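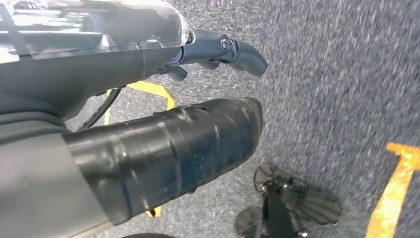 4. Setting up a watch party for your reality shows

By now you have Festix signed in on your TV and your favorite shows saved to your list, so let's get to the fun part! A watch party lets you and your friends see the same episode at the same moment, each from your own couch, with a chat strip running down the side for all the gasping and groaning.

Before you begin, please check that everyone you plan to invite has a Festix account of their own. Guests on the free plan can join a party, but only a paying member can host one.

4.1 Starting the party

1. Open the show you want and pick the episode. If it's a live finale, look under Tonight instead, as live episodes don't appear in the regular list until the following morning.

2. Press and hold the OK button until the side menu slides out, then choose Watch Together.

3. Give your party a name. Anything up to 20 letters is fine, and your guests will see it on their invitation (so maybe keep it kind if your sister-in-law is coming).

4. Choose your guests from your friends list, or pick Share Code and read the code to them over the phone. Codes stop working when the party ends.

5. Set a start time. We like to leave a good ten minutes for everyone to find their snacks and their remotes.

6. Press Start when you're ready. The episode begins for everybody at once, and only the host can pause or rewind.

Note: A party can hold up to 165 guests for recorded episodes. For live episodes the chat gets very busy very quickly, and you may be happier with a small group.

4.2 Hiding spoilers

If you're a few episodes behind -- and who isn't, by the middle of a season -- turn on Spoiler Shield before you join anybody's party.

1. Go to Settings, then Chat, then Spoiler Shield.

2. Choose the last episode you've seen of each show.

3. Press Save. Messages that mention a later episode will be blurred until you select them.

Caution: Spoiler Shield works on chat messages only. It can't blur the little preview pictures on the home screen, and those do sometimes give away who went home. To hide them too, go to Settings, then Home Screen, and switch Previews to Off.

4.3 Voting during a live show

1. When voting opens, a yellow bar appears at the bottom of the screen. Press Down to reach it.

2. Move to the contestant or couple you want and press OK once.

3. Wait for the check mark before you go back to the chat. Leaving early cancels the vote.

Each account has one vote per round, however many people are sitting on the sofa. If the bar doesn't appear, see error 711 in the back of this guide.

Comments (3)

Hasten186
Held OK for ages and got nothing. You have to be on the episode page, not the show page. Works great now!

grondley_mom
Can the host hand over to someone else? I fall asleep before the elimination every single Saturday.

Siddiqui
@grondley_mom yes, side menu, then Guests, pick the person and choose Make Host. Do it before you nod off lol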